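Cable day on the bin cell

I spent most of Thursday, November 17, 2022 on the cables of the picking arm, and I want to write down what I did before I forget which tie went where.

The arm is a KUKA, and everything the gripper needs runs along the outside of it. When Benjamín Bustos first dressed it, the black bundle was tied tight at the wrist. It looked tidy, but every time the last joint turned far enough the bundle pulled on its connectors, and the gripper would drop off the controller. The log had 97 of those faults. We had been clearing them and carrying on, which I don't recommend.

I cut the ties at the wrist and ran the joint by hand from one limit to the other at low speed, with Eulalia Palma on the stop button. At each end I let out enough cable that nothing went tight, then tied it again on the arm segment only. The yellow cable is thicker and doesn't like to bend, so it gets a wider loop of its own. The loops stick out more than I would like. I moved the approach points up to keep them away from the bin wall.
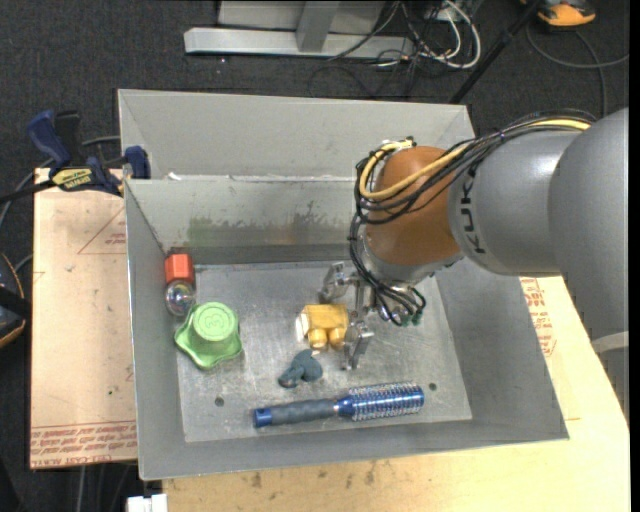 Prutero Robotics Club, Bin Picking Team

The bin was the other job. It had crept since the last calibration, so the fingers were coming down off target near the walls. I pushed it back to its marks, put the bar clamp on the edge and redid the calibration. A second clamp would be better, but Zulema Henríquez has the other one on the Lotudow bench until the end of November.

For the test I used a mixed load: the blue hairbrush, the yellow toy block, the little teal figure, the light green cup shape and a couple more bits. I like the hairbrush for this. The handle and the barrel are different enough that a bad grasp angle shows up fast.

I ran 153 picks with the new routing and got no connector faults. There were 10 missed grasps, mostly on the clear round piece, and that is a vision problem for another day.

Still to do: wipe down the back wall of the bin, label both ends of the yellow cable, and order softer ties from Avamport.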